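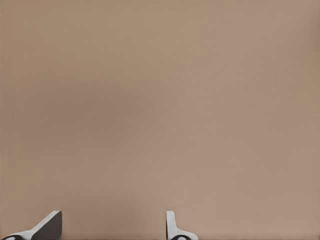
The Weight Box

Shanti Tripathi had promised Kirkance an answer by the afternoon, and at half past nine she still didn't have one. The question was simple. The shop wanted to know if a machine could put things away at the end of the day. It didn't need to serve anyone or talk. It only needed to put small things back in the boxes they came out of.

She ran the job on the screen first, as she always did. In the simulator there was a table and there were arms, and nothing cost anything if it fell on the floor.

Naveen Khurana came in with his coat on and stood behind her chair.

"Is that all of it?" he said.

"It's a bowl and a box. The brass has to go in the box."

"My mother could do that with her eyes shut."

"Your mother isn't for sale at the price they want to pay."

He took his coat off and pulled a chair over. He had worked in the shop at Sandhu for years before he came to her, and he knew about putting things away. He said the last hour of the day was the one when everything got lost. People were tired and wanted their tea, so the small pieces went into a drawer and then the drawer stuck.

"Who did it at your place?" she asked.

"Marleny Chávez. She had 60 drawers and she knew every one. If you asked her for a washer she'd hand it to you without looking."

"What happened when she was ill?"

"We didn't find any washers."

Shanti wrote that down, though it was no use for the report. Then she set the run going again and they both leaned in.
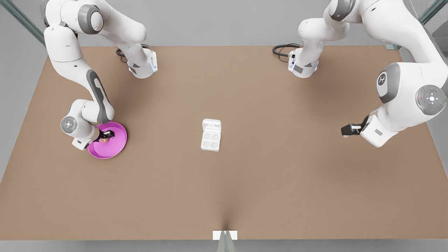
The Fourth Column

The report form had four columns. The first was for the number of the run, the second for the time, the third for the result and the fourth for remarks. Shanti filled in the first three quickly and left the fourth blank, which was how she had been taught to do it by Hemant Chaturvedi, who disliked remarks.

By noon they had done 53 runs. The brass had gone into the box in 29 of them. In the others it had been dropped, or put down beside the box, or carried about until the time ran out.

"That's more than half," said Naveen.

"Would you keep someone on who put away half your stock?"

"I have done."

She rang Kirkance before lunch, to get it over. Dinesh Kaushik answered. He listened to the numbers and then asked what happened to the pieces that were dropped. She told him they stayed where they fell until she started the next run.

"So someone would have to go round after it," he said.

"Yes."

"And pick up."

"Yes. For now."

He was quiet for a bit. She could hear a till drawer and someone asking for picture hooks. He said he had been hoping to let the evening girl go home early, because her bus was changing in May and she'd have a long wait in the dark. He hadn't mentioned that before. It wasn't anywhere on the form.

"How early?" said Shanti.

"Up to 25 minutes would do it."

She looked at the second column. Then she told him the machine wouldn't save him that yet, and that if he moved the boxes next to the counter and left the lids up, the girl could probably do it herself in the time. He said he would think about it. He thanked her, and sounded as though he meant it, and asked her to send the bill.

Naveen had gone to put the kettle on. When he came back with the mugs she was typing in the fourth column.

"Hemant won't like that," he said.

"Hemant can ring me."

She wrote that the lids should be left up, and that the bus changed in May. Then she saved the form, moved her mug off the desk so she could reach the keys, and started run 54.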